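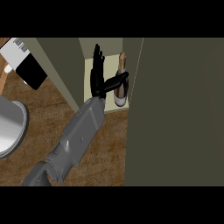 Champagne bottle in its compartment, brown floor below.

Sayce drinks cabinet – review

Right, quick one as I'm typing this on my lunch. Had the Sayce since July, so long enough to know what annoys me. Bought it to replace an old bookcase that had bottles on the bottom shelf and unpaid post on the top.

Delivery fine. Came Friday, two boxes, one a bit bashed on the corner but nothing inside was hurt. Driver wouldn't take it past the front door. Expected that.

Assembly. Says 29 minutes on the leaflet. No. Took me and Jade Hebden most of an evening and we both own screwdrivers. Steps are in a daft order – you fit the back panel and then have to take it off again to get at the shelf pegs. If you're reading this before you build yours, leave the back till last. Also the bag of screws has two lengths that look nearly the same. Sort them out on a tray first. We didnt and had to undo one whole side.

Once it's up it's solid. Doesn't rock, doesn't creak when you open it. Doors close properly, which my last one from Wultico never did (hinges went in the first winter, sent it back, long story). Tall bottles fit standing up so long as you put the shelf on the lower pegs. Magnum, no chance. Wine glasses go in upside down on the rack, and the rack is tight, so anything with a wide foot needs a bit of a wiggle.

Things I don't like. The finish marks. Put a cold glass on the top without a coaster and you get a ring, and it takes real rubbing to shift. The handles are too small if you've got big hands, Tipene Brunton came round and had to use his fingernails. And the feet are hard plastic, so get felt pads before you slide it anywhere. 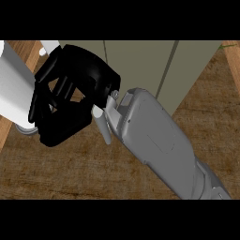
Did write to them about the handles. Got an answer from an Aroha Tapsell in customer service, quick and polite, offered me a bigger pair at cost. Took them, fitted in 10 minutes, same holes. Much better. Should come with those in the first place if you ask me.

I looked at the Ilo as well before buying. Nicer wood, smaller inside, and £100 more. If it's going in a front room where people will see it all the time then maybe. Mine's in the back by the kitchen door so I wasn't paying for looks.

Would I buy it agian? Yes, in the sale. Not at full price with those handles. Four stars, would be five if somebody rewrote the leaflet.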